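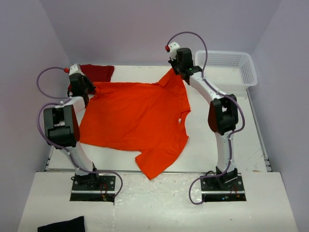
Section 3. Washing, Drying and Storing Printed Garments

Read this section before you wash any garment printed with Festex transfers. It applies to cotton T-shirts, sweatshirts and cotton-blend polos. For nylon jackets and bags, see Section 4.

3.1 Before the first wash

A transfer needs time to cure after it comes off the press. Washing too early is the most common cause of lifted edges.

1. Leave the garment flat for 24 hours after pressing. Do not hang it.

2. Check the edges of the print with a fingertip. If an edge lifts, go back to Section 2 and press again with the cover sheet in place.

3. Remove any backing film left inside small letters. Use the plastic pick supplied with the kit. A metal pin can cut the print.

Note: Dark reds and oranges may leave a faint tint on the cover sheet. The print is not damaged. Use a clean cover sheet for the next garment.

3.2 Machine washing

1. Turn the garment inside out.

2. Close zippers and hooks on anything else going into the load, or wash those items separately.

3. Set the machine to cold and choose the gentle cycle.

4. Add a mild liquid detergent. Use the smaller amount given on the bottle.

5. Start the machine. Take the garment out as soon as the cycle ends - a damp print left folded against itself can stick.

CAUTION: Do not use chlorine bleach or fabric softener. Softener leaves a coating that weakens the bond, and a print that has lifted this way cannot be pressed back down.

Fill the drum no more than two-thirds full. On top-loading machines with a center post, put the garment in a mesh bag.

3.3 Drying

Line drying is preferred.

1. Shake the garment out once and pull the side seams straight.

2. Hang it by the hem, still inside out, away from direct sun.

3. If you must use a dryer, choose low heat and stop while the fabric is slightly damp. Finish on a line or a rack.

CAUTION: Never dry a printed garment on high heat. The adhesive softens and the print may shift.

3.4 Ironing

Iron on the reverse side only, on a medium setting with no steam. If the front has to be ironed, lay a cover sheet over the print and keep the iron moving. Do not iron foil or glitter transfers at all.

3.5 Folding and storage

Fold so that the print does not face itself. For a large chest print:

1. Lay the garment face down and smooth it from the collar to the hem.

2. Place a sheet of plain tissue over the back.

3. Fold each side in to the middle, sleeves flat.

4. Fold the hem up to the collar in 2 folds.

Stack no more than 11 garments in a pile. Heavier piles can leave the weave of the upper shirt marked in the print below. Store in a dry cupboard, away from heating pipes.

3.6 Problems

Cracks across the print: the garment was stretched while warm, or dried too hot. Small cracks can be reduced by pressing again for a few seconds under a cover sheet.

Dull color: detergent residue. Rinse in cold water and dry on a line.

Print feels sticky: the garment was folded before it had cooled. Lay it flat overnight, then dust lightly with talc and brush off.

For replacement cover sheets and picks, write to Hema Chettiar at the Vistumcombe parts desk. Quote the batch code from the kit lid.

Section revised 10 February 2019. Replaces the January sheet.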